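Keeping the Dust Out of a Home Office (and What to Do When It Gets In Anyway)

I work out of the smallest bedroom in the house, which faces the street, and for years I assumed that a gray film on everything was just part of life. I'd wipe the desk on Saturday and by Tuesday I could write my name on it. Then my allergies got bad in May and I finally got serious, and I've been trying things ever since. Most of what follows costs next to nothing.

Start high. I know everyone's mother says this, but I used to do the desk first because it was the part I looked at! Do the top of the bookcase, then the curtain rod, then the blinds, then the desk, and leave the floor for the very end. If you have a ceiling fan, slide an old pillowcase over each blade and pull it back toward you so the fuzz ends up inside. Shake it outdoors, and mind which way the wind is blowing (ask me how I know).

For the blinds I gave up on those fork-shaped gadgets. A clean cotton sock on my hand, barely damp, does both sides of a slat in one pass. Close the blinds one way, do them, close them the other way, do them again. It takes me 14 minutes for the one window and I do it once a month, with the radio on.

Microfiber cloths are worth having, but wash them by themselves. I threw mine in with the bath towels and they came out wearing all the lint, and after that they just moved dirt from one place to another. No fabric softener either, and hang them up to dry if you have the room. I bought a stack of yellow ones from Himent and kept three aside for screens only, with a knot tied in one corner so I can tell them apart.

Paper is a dust factory. I had two open trays of mail on my desk and a shelf of magazines I was never going to read again. The magazines went, and the mail now lives in a lidded box from Tindeo that used to hold boots. The desk looks bigger and there's so much less to lift up and wipe under.

Books: if you can stand it, push them right to the front edge of the shelf. The dust then has nowhere to settle except the tops, and a soft paintbrush takes care of those. I use a two-inch one I got for painting trim and never painted trim with. Hold the book shut tight and brush away from the spine.

Now for the computer, which I put off for an embarrassingly long time. If yours sits on carpet, please get it up off the floor, even if it's only onto a scrap of shelving. Mine was down there pulling in carpet fuzz and cat hair all day long, and it had started to sound like a hair dryer every time I opened a spreadsheet.

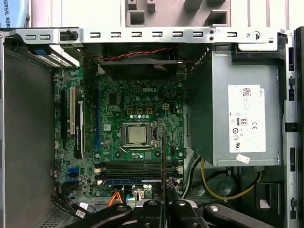 Shut everything down, switch off at the wall, pull the plug and take the whole thing out to the porch or the garage. You don't want to blow all that stuff straight back into the room you just cleaned. Touch some bare metal on the case before you reach in. Use short puffs of canned air and keep the can upright, or you'll spit cold liquid all over the place. Hold the fan blades still with a finger or a cotton swab while you do it, so they don't go whirling around. And leave the power supply closed up! Puff through its vents from the outside and call it done. I don't put the vacuum hose inside either, on account of the static, but I do run it over the vents on the outside every couple of weeks.

Keyboards are easier. Unplug, turn upside down over the trash can, tap the back, be horrified. Then go between the keys with the sticky edge of a sticky note, and wipe the tops with a cloth that's damp with a little rubbing alcohol.

For cables, I clipped mine along the back of the desk with binder clips, so there's no nest on the floor for the vacuum to fight with. Unclipping them takes seconds if I need to move something.

The biggest change of all was the doormat. I put one outside the office door, indoors, which got some laughs from my family, but I shake it out every Friday and you should see what comes off it. Mine's a plain ribbed one from the Simanjuntak hardware store. The fluffy kind held on to everything and wouldn't let go.

Last thing, check the furnace filter. I'd been buying the cheapest one and changing it when I remembered, so basically never. Now I write the date on the cardboard edge with a marker when I put it in, and I look at it every time I go down to do laundry. I'm on my second of the pleated kind and so far the desk makes it to Thursday before I can write my name.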